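Section 4: Looking after the hand-held grippers

By Ľubomír Beneš
May
Shares 24 | Comments 60

So you've got your pair mounted, charged and talking to the logger (if you haven't, go back to Section 3, I'll wait). Now comes the part I like best, which is keeping them in good shape. I look after the Grurholm set, I've had every one of these apart on my kitchen counter at some point, and most of what follows I learned by doing it wrong first.

Everything here applies to the two-finger hand-held model with the blue pads. If yours has the older white pads, the steps are the same but your spare part bag is different, so check the label before you pull anything off.

4.1 What you need

A 2 mm hex key, the long one with the ball end
A soft brush (an old makeup brush is perfect!)
Lint-free cloth
Isopropyl alcohol in a small squeeze bottle
Spare pads, left and right
Ollix dry lubricant, the pen, please not the spray
The Vusix charger
A shallow tray for screws

I used to keep the screws in my shirt pocket. I don't do that anymore.

4.2 Before every session

1. Switch the gripper off and set it down with the fingers pointing away from you.
2. Squeeze the trigger slowly, all the way, and let it go just as slowly. The two fingers should travel together. If one leads the other, skip to 4.5.
3. Look at the pads. You want them flat, with all four corners down. A lifted corner catches on tape and cloth and you'll spend the afternoon wondering why your grasps look so strange in the playback.
4. Wipe both pads with a cloth and a few drops of alcohol. Give them a minute to dry.
5. Wipe the camera window with a clean part of the same cloth, dry.
6. Switch on and wait for the steady light. A blinking light means it hasn't found its partner yet. Move the two grippers closer together and count to ten before you start pressing things.
7. Run the open-close routine from the menu. It does 24 cycles and then beeps twice.

Note: If you only hear one beep, the routine stopped early. Run it again. Two failures in a row and I take that gripper out of the set for the day.

Caution: Keep your other hand away from the linkages during step 7. The fingers move faster than you expect and the inner arms will happily pinch you. I've got a small scar from mine, and it was entirely my own fault.

4.3 The table check

This is where I find most of my problems, long before the software complains. The idea is to pick up a few ordinary things of different shapes and feel how the gripper behaves. I like household clutter for it, much better than the foam blocks that come in the Pichon kit, which are so grippy that even a worn pad looks fine on them.

1. Put out at least one cylinder, one boxy thing and one awkward thing with corners. Something with a slippery finish is good too.
2. Start with the cylinder. Bring the gripper in low, with the fingers open and one on either side of it.
3. Line up so the object sits between the pads. If you come in at a slant, the cylinder rolls toward the tips and you end up testing your own wrist.
4. Close gently until both pads touch. Stop there for a breath and feel for play in the arms.
5. Close the rest of the way, lift a hand's width, hold, and put it back down.
6. Do the same with the second gripper, on a different object.
7. Swap objects and repeat.

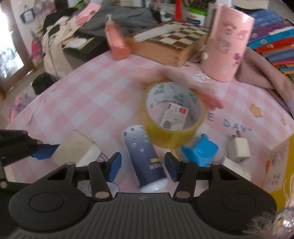

Fig. 4-1. Table check, cylinder between the two padded fingers.

Look at the big copper-toned pivot heads down low on the inner arms, because those are the ones you'll be getting to know in 4.5. The smaller ones higher up need attention too, but they see less load and I rarely have to touch them.

A word about tablecloths. I like working on one, as it keeps small parts from skating off onto the floor, but pull it tight before you begin. A fingertip that digs into a fold will drag the whole table's worth of stuff along with it (ask me how I know). Rolls of tape are a nice hard test, by the way, especially if you go for the rim with one finger inside the core. Just don't grab by the sticky side unless you enjoy cleaning pads.

Note: Things that move around during the check are fine. People reach across my table all the time and I just wait for the hand to clear before I close the fingers. Make that a habit for everyone who uses the set.

4.4 Changing the pads

I change pads at 1000 grasps, which the counter in the menu keeps track of for you. Sooner if they look shiny or feel slick. Always change both at once, even if one seems perfectly good, or the grip goes lopsided.

1. Switch off. Open the fingers fully.
2. Start at the bottom corner of the old pad and lift it with a fingernail. Wooden toothpicks work too. Please don't use a knife!
3. Peel slowly, upward, in one go if you can.
4. Clean the old adhesive off with alcohol. It takes longer than you'd like. Keep rubbing until the cloth stops squeaking.
5. Let the surface dry completely.
6. Take the backing off the new pad, set the bottom edge first, then roll it up toward the tip with your thumb.
7. Press hard for 60 seconds. I put the kettle on and use that as my timer, more or less, but the clock on the stove is better.
8. Reset the counter. (I forget this one constantly, so I wrote it on the inside of the case.)

Don't worry if the two pads end up looking like slightly different shades of blue once they're on. Light hits them differently, and batches vary. What you care about is that they sit at the same height and meet flat when the gripper is closed. Slide a strip of paper between them and pull: it should drag evenly from top to bottom.

4.5 Loose or uneven fingers

If the fingers don't travel together, or you feel a click when you change direction, it's nearly always a pivot.

1. Switch off and take the battery out. Both, in that order.
2. Hold the gripper by the housings and wiggle each finger sideways. A hair of movement is normal. If you can hear it, that's too much.
3. Find the loose pivot by pressing a fingertip on each head in turn while you wiggle. When the click goes quiet, you've got it.
4. Tighten an eighth of a turn with the hex key. Then work the trigger a few times. Then another eighth if it needs it.
5. Brush the dust out of the linkage and put one dot from the Ollix pen on each side of the pivot. One dot! More than that just collects lint.
6. Work the trigger until the motion feels smooth, then wipe off whatever squeezed out.
7. Battery back in, run the open-close routine, and repeat the table check from 4.3.

Caution: Don't tighten a pivot until it stops moving and then back off. The washers underneath are thin and they crush. I crushed a whole bag of them my first month.

Caution: Lubricant on a pad ruins the pad. There's no cleaning it well enough, so throw it out and fit a new pair.

If tightening doesn't cure it, the arm itself may be bent, usually from a drop. Lay a ruler along it. Any daylight under the ruler and the arm gets replaced, part number 378 in the spares list, and they're sold in pairs.

4.6 Recalibrating after a repair

You need to do this after 4.4 or 4.5, every time, even for a tiny adjustment. It's quick.

1. Open the calibration page and choose the gripper you worked on. Check the number on the handle, because it's very easy to calibrate the wrong twin and then have two bad ones.
2. Let the fingers go fully open. Tap Set Open.
3. Close them with nothing in between. Don't squeeze harder than you would in normal use. Tap Set Closed.
4. Repeat steps 2 and 3 twice more. The app averages the three.
5. Save, switch off, switch back on.

If the reading jumps around while the fingers are still, clean the contact strip under the battery with a dry cloth and try again. That fixes it for me nearly every time, and when it doesn't I swap the battery and it's fine.

4.7 Putting them away

Fingers slightly open, never clamped shut, so the pads don't take a set. Camera windows covered. Batteries out if you won't be using them for a week or more, and charged to half. I store mine handle down in the foam with the cables in the lid, but anywhere dry and out of the sun will do.

Write down what you changed in the notebook in the case: gripper number, which pivot, how much you turned it, new pads or not. Section 5 covers the charger and the cables.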